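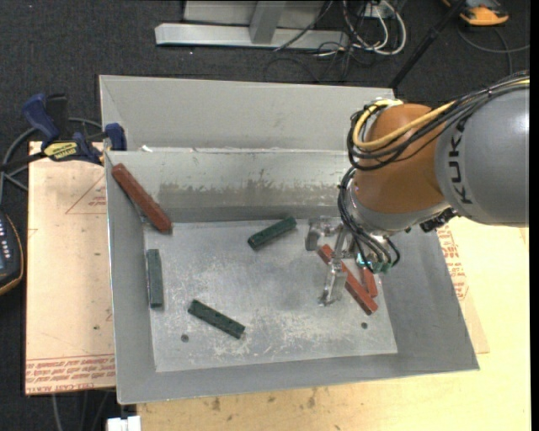

Progress report to the Trornell Fund
Materials Handling and Storage, second period
Submitted by Malathi Kulkarni, Omuveo

1. Summary

Work in this period covered the standard block set and the metal bins in which the blocks are held between sorting exercises. The block set is complete. Delivery of the bins is behind schedule, and the revised dates are given in section 3.

2. Block set

The grant provides for 800 rectangular blocks in two colors, red and dark green. Kadrić delivered the final batch in September. On inspection, 113 blocks were found to be outside the agreed length and were returned. Replacements have been received and accepted. Both colors are made to the same dimensions, so that mixed loads can be prepared without changing the bin layout.

3. Bins

The sloping-sided design in grey sheet metal has been retained. Blocks may come to rest against the walls or lie at an angle across one another, and the loading instructions now allow for this. Scratching of the floor panel has been recorded as surface wear. No change of material is requested.

Gikex has supplied 85 of the 100 bins ordered. The remainder are expected before the end of the next period. The supplier has attributed the delay to its folding equipment and has confirmed that the unit price will not change.

4. Expenditure

Spending on blocks is within budget. The final payment for bins has been held until delivery is complete, and we ask that the unspent amount be carried forward.

5. Next period

- Receive and inspect the outstanding bins
- Issue the loading instructions in final form
- Agree with the Fund on storage arrangements for spare blocks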